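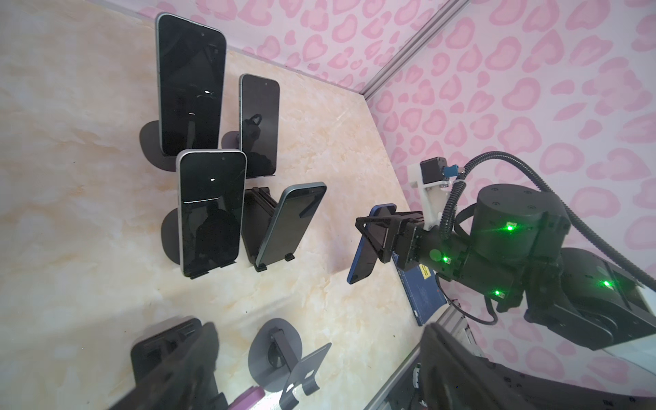

Tuulikki Niskanen swears the only phone stand worth owning is the one you can work with a single thumb while stirring soup, and she told me so before I'd even gotten my coat off. I had come over to borrow a drill. I left an hour later with the drill, a bag of her spare stands and a whole new opinion about where phones ought to live.

I'd always been a face-down-on-the-counter person. Or a propped-against-the-fruit-bowl person, if there was a recipe involved (the bowl moves, the phone slides, the screen ends up in a banana). We're a house full of phones, too, once you include the old ones we keep for music and timers, and by October the kitchen table had pretty much disappeared under them and their cables.

So I did what I do and got carried away! I bought, borrowed and begged stands for weeks. I stood phones upright on the table, I leaned them back, I poked at them with floury fingers, and I made my family do the same until they started eating in the living room.

Round bases first. I love a flat disc. It slips under a plate rim, it wipes clean in one go, and it doesn't take up the depth that those folding easel things do. The trouble comes with a big phone in a heavy case, when every tap near the top of the screen sends it rocking. The Otholm disc stand I started with was lovely with my husband's little phone and hopeless with mine. The Hedlund has a wider foot and it stayed put, even with my daughter scrolling like she was sanding a door.

Then there are the slotted ones, where the phone drops in and leans back. You see the screen better sitting down, which for me is most of the time, and you can lift the phone out with one hand when it rings. Check the slot before you buy, though. My Narkoneck wouldn't take a phone in its case at all, and I am not peeling off a case twice a day for anybody.

Clips along the bottom edge are what won me over. I used to think they looked fussy, but two small ones will hold a phone so it doesn't skate sideways when you swipe. They do sit right where some charging ports are, so try your cable first. I got that wrong on one and had to charge the phone upside down, reading the clock like a crossword.

Color matters less than I expected. I went with black for all of them in the end and let the phones be the bright part.

Tuulikki's favorite, the thumb one, is made by Handberg, and yes, it works over soup. She paid 87 for hers in a set with a tray, and I paid 135 for mine because I waited too long. My grand total for the whole adventure was nearly 268 dollars, drill not included, and I still have the drill. She'd like it back before she puts up her shelves.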